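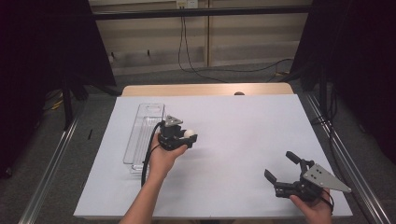
Trolberg Duo – paire de pinces à main pour la démonstration de tâches

Référence : TD-14
Fabricant : Keltthorpe

Le Trolberg Duo permet de montrer une tâche à un robot à deux bras sans avoir le robot dans la pièce. L'opérateur tient une pince dans chaque main et fait le travail lui-même : prendre une balle, la déposer dans un bac, passer un objet d'une main à l'autre. Les mouvements et l'ouverture des doigts sont enregistrés ensemble, puis exportés vers le logiciel d'apprentissage.

Les deux pinces sont reliées par câble à l'unité Dustow, qui est livrée avec le produit. Nous avons choisi le câble pour que les deux mains restent bien synchronisées. Veuillez faire passer le câble le long de l'avant-bras avant de commencer, ainsi il ne gêne pas le poignet.

Contenu du carton
Pince gauche et pince droite
Unité d'enregistrement Dustow
Deux câbles
Notice en français et en anglais

Caractéristiques
Masse d'une pince : 400 g
Autonomie : sans objet (alimentation par l'unité)
Logiciel : Chaudhary, version 17 ou plus récente

Conseils pour les premières séances
Commencez avec un objet léger et un plan de travail clair et dégagé. Fermez les doigts lentement. Si une prise est ratée, il est préférable de recommencer la démonstration depuis le début. Chez nous, le jeu de données d'essai contient plus de 2347 démonstrations, toutes faites à deux mains.

Prix : sur demande
Délai de livraison : 14 jours ouvrables
Les doigts de rechange sont vendus séparément, par paire.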